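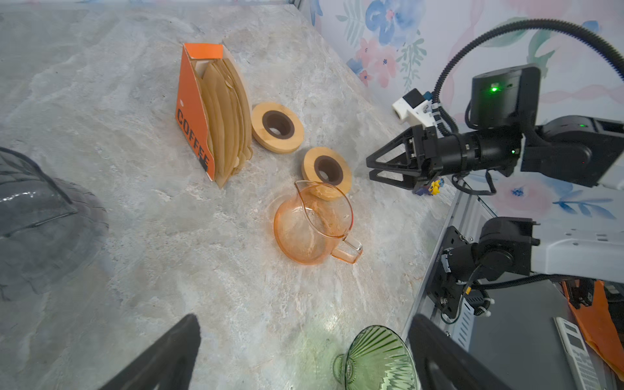 A reader of my last post wrote in to ask why anyone would bother with the wrist view at all when the overhead camera already sees the whole counter, and whether it was worth the extra cable and the extra training time. Fair question! I ran the same test both ways last June, and my answer is yes, but only if you set it up with some care. So let me walk you through how I do it, using the coffee corner, because that's the task I know best and the one that has embarrassed me the most.

The job, for anyone new: take one paper filter from the orange holder, open it into the green ribbed dripper, and leave the rest of the stack alone. Two arms. I call the whole setup Durkis, and the training code is Tileck, which I've written up before, so I won't repeat the install steps.

Step 1. Decide what each camera is for

I used to feed every view into the policy and hope. Now I write down one sentence per camera before I record a thing. Overhead: where stuff is on the counter. Wrist: what is right in front of the fingers. If you can't finish the sentence for a camera, unplug it for now. You can always add it back.

Check that both fingertips show in your wrist view, too. Mine come up from the bottom edge, one on each side, with the dripper between them. The network seems to use the tips as a kind of ruler, and when I tilted the mount so one tip dropped out of view, my grasps got noticeably worse.

Step 2. Record the boring part slowly

Paper filters stick together. You know this if you've ever made coffee before being fully awake. When I drive the arm by hand I want to rush in, pinch, and yank, and the policy then learns to rush in, pinch, and yank, and you get a fistful of filters. So I slow way down for the last stretch. Come in level, close on the edge of the outermost cone, pause, then pull.

I recorded 400 demos this way. After throwing out the ones where I fumbled or forgot to hit stop, I kept 310. Don't be shy about throwing things out! My first model was trained on the full pile, fumbles and all, and it fumbled beautifully.

Step 3. Move things between takes

Nudge the holder. Turn the carafe so its spout points somewhere else. Slide the bamboo rings over, stack them, take one away. I keep a scrap of paper next to me with a list of layouts and cross them off as I go, otherwise I put everything back in the same comfy spot every time without noticing.

Glass deserves extra layouts. See-through things change a lot depending on what's behind them, and a marbled counter plus flowered wallpaper gives the network plenty to get confused by. I like having that mess in the training set. A policy I trained over a plain gray mat fell apart the moment I took the mat away.

Step 4. Train with the wrist view hidden some of the time

The bit I borrowed from the Wuvelach write-up, and my favorite trick of the bunch. For some of the training batches, black out the wrist picture completely. For others, black out the overhead one. Otherwise the network picks a favorite and ignores the other.

I use a batch size of 32 and leave everything else at the Tileck defaults. It runs overnight on my machine.

Step 5. Test it like you don't trust it

Pick your test layouts before training ends and write them down, so you can't pick easy ones later. Run each layout 5 times, once with both cameras and then again with the wrist view blacked out. Score only one thing: did a single filter end up in the dripper? No half points for "it was close."

With overhead only, my arm reached the holder just fine and then guessed. It grabbed air, or it grabbed a clump. With both views it got a single filter far more often, though two layouts with the holder turned nearly sideways still beat it every time. I've got a Kettunen fingertip set with softer pads that I want to try on those next, and I'll post the numbers under this page when I have them.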